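4.2 The table before anyone sits down
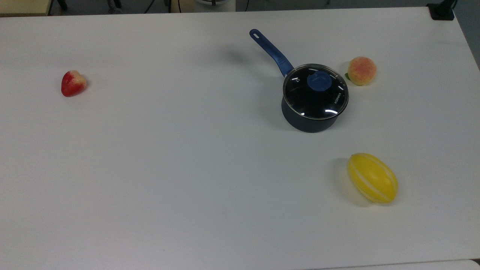

Figure 3. A tabletop laid with one piece of cookware and three pieces of artificial fruit.

Most of the families and older residents who came to our Tuesday sessions at Horadholm made up their minds about the activity well before a word of instruction was given, and they did it by looking at the table. We had not planned to write about this at all. Our original interest, as set out in Section 2, was in the talk that goes on when people handle everyday kitchen things together, and we thought of the laying out of the objects as a bit of housekeeping to be got through while the kettle boiled. Over the first few weeks, though, it became plain that a sparse layout and a busy one brought out quite different kinds of conversation. In the sparse layout of Figure 3 the saucepan, with its glass lid and long blue handle, is easily the largest thing on the white surface, and the strawberry sits well away from it on the left, while the peach is right up beside the pot. Participants made a good deal of that sort of closeness. A piece of fruit next to a pan was spoken of as being on its way in, and a piece further off was more often spoken of as a snack, or as something left over from the shopping.

We ran 20 sessions in all, spread over two rooms, the smaller of which (the Bridholm room) had the better afternoon light and the worse chairs. Each session used a single table and lasted as long as the group cared to keep going. We asked people to tell us what they thought was about to be cooked, and then to move things until the table looked right to them. That was very nearly the whole of the instruction, and we tried hard not to add to it, even when there was a long silence and every instinct told us to be helpful.

The choice of artificial fruit deserves a paragraph of its own, as it was the part of the work we were asked about most often. Real fruit bruises, and it gets eaten, and by April we were thoroughly tired of both. The artificial kind holds its colour from week to week, so that a group returning after a gap would meet the same peach with the same pink blush and the same little green leaf. We did worry that adults would find it childish. A few said so, kindly enough, and then picked up the pieces and sniffed them anyway. One woman in the Bridholm group told us that her mother had kept a bowl of wax fruit on the sideboard for the whole of her childhood, and that she had been smacked at the age of 6 for biting the pear. The story was taken up by everyone at the table and carried the session a good way past its usual finish.

The saucepan played a rather different part. Following Tyagi, we treat a lidded vessel as an invitation to guess, and our participants seemed to agree, for the lid was nearly always the first thing touched. Colour mattered here too. The knob and handle are matching blues against a very dark body, and several people remarked that the pan looked too good for a weekday, or that it must have been a wedding present. Others went straight to the practical side – whether the handle would stay cool, whether it would hang from a hook by the hole at the end, whether a pan of that depth was any use for porridge. We had expected the fruit to lead people towards jam or stewed fruit, and in more than 5 of the sessions it did, but poached peaches and fruit sauce for pancakes also came up, along with a long and friendly argument over whether melon should ever be cooked.

It should be said that our layouts were made by eye. We kept no fixed distances, and two of us setting the same table would not have set it quite the same way. The Drornetti approach, in which every item is given a marked place, would make for tidier comparison between groups, and we can see the appeal of it. Our own feeling is that a slightly careless table is nearer to what people come home to, and that the wish to straighten it up is a large part of what gets the talk going. Section 4.3 takes up what happened once the straightening began.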